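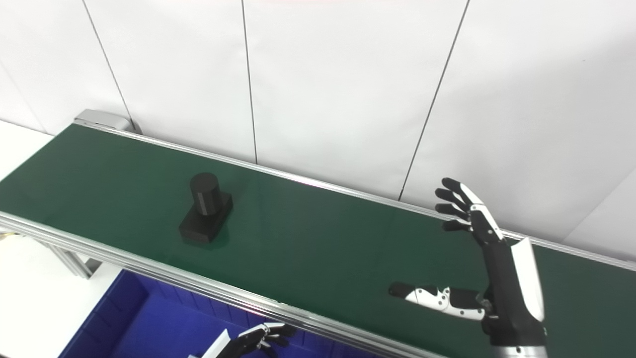

Ticket: Biographical entries, date fields
Subject: Uncertain birth years exported as exact years
Opened: 17 July 2023
Reported by: Nyokabi Minja, editorial
Assigned to: Ekrem Dursun
Component: Besteta export, life-dates module
Severity: 2

Report
The entry for the printer and alderman Ekinci shows "c. 1790" in the editor. In the exported page the "c." is gone and the headline reads "b. 1790". The body text is correct. The baptism date, which is entered as "before November 1791", comes out as "November 1791". A reader wrote in citing our page as proof of the birth year, so this has already left the building.

Steps to reproduce
Open any entry with a qualifier in the birth field. Run a full export. Compare the first line of the page with the first line in the editor.

Comment, Ekrem Dursun
Reproduced on the test copy. The qualifier is stored in its own column and is present in the database. It is lost when the headline is assembled. Single-entry preview keeps it, so proofreading in preview will not catch the fault. Death and burial dates are not affected in the entries I tried.

Comment, Brisa Zamudio
Checked a batch of 100 entries by hand against the editor. 11 have a wrong headline. All 11 were last saved before the move to the Andero date format. Entries saved after the move export correctly, including ones with "c." and "before".

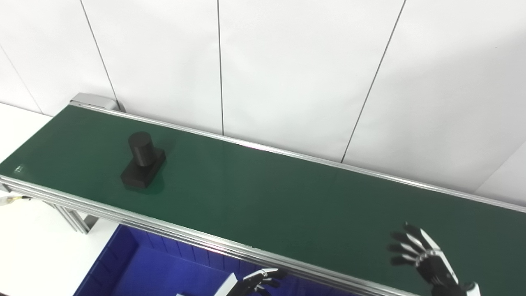
Comment, Ekrem Dursun
That matches the code. The old format wrote the qualifier in lower case with a period ("c."), the new one writes a keyword ("circa"). The export template looks only for the keyword. Anything else is dropped without a warning in the log. Opening and re-saving an old entry converts it, but it also changes the revision date, and Nyokabi does not want that on entries nobody has revised.

Comment, Nyokabi Minja
Correct. The revision date is cited in footnotes. Please do not bulk re-save.

Fix
Added a lookup in the export template for the old forms: "c.", "ca.", "bef.", "aft.", "prob.". An unknown qualifier now stops the export of that entry and is written to the log with the entry name. No stored data changed.

Verification, Brisa Zamudio
Same batch exported again. All headlines match the editor. One entry stopped on "perh.", now added to the lookup. Ekinci reads "b. c. 1790; bap. before November 1791".

Status
Fixed on test. Live export pending approval from Gönül Ateş.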